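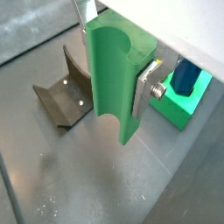

Bright green plastic, close up. Photo: Pokby

Pokby Toy Library to Open Second Branch in Mesteveck

Families can borrow toys, puzzles and games for up to 15 days at a time
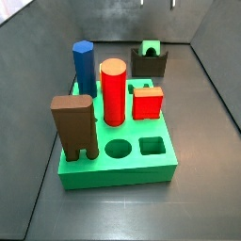
MESTEVECK, April – Pokby, the nonprofit toy lending library, will open its second branch this month in the former Pacheco shoe store on Main Street. The branch will start with 90 toys, including building blocks, shape sorters, wooden puzzles and board games for older children.

Membership is free for the first year. Parents, grandparents and home day care providers can sign up at the front desk with proof of address. Each household may borrow 2 toys at a time and keep them for 15 days. Loans can be renewed once if no other family has asked for the item.

The first Pokby branch, in Trerkanon, now serves 70 households. Many of them drive in from Mesteveck, and requests for a closer location have come up at every members' meeting.

Returned toys are cleaned and checked for missing pieces before they go back on the shelf. Borrowers are not charged for normal wear. A lost piece should be reported when the toy is returned so that a replacement can be ordered.

Pokby accepts donated toys in good condition at both branches during opening hours. Stuffed animals and battery chargers cannot be accepted.

The Mesteveck branch has street-level access and stroller parking inside the door. It will open at 10 a.m. and close at 4 p.m. Members may return toys to either branch.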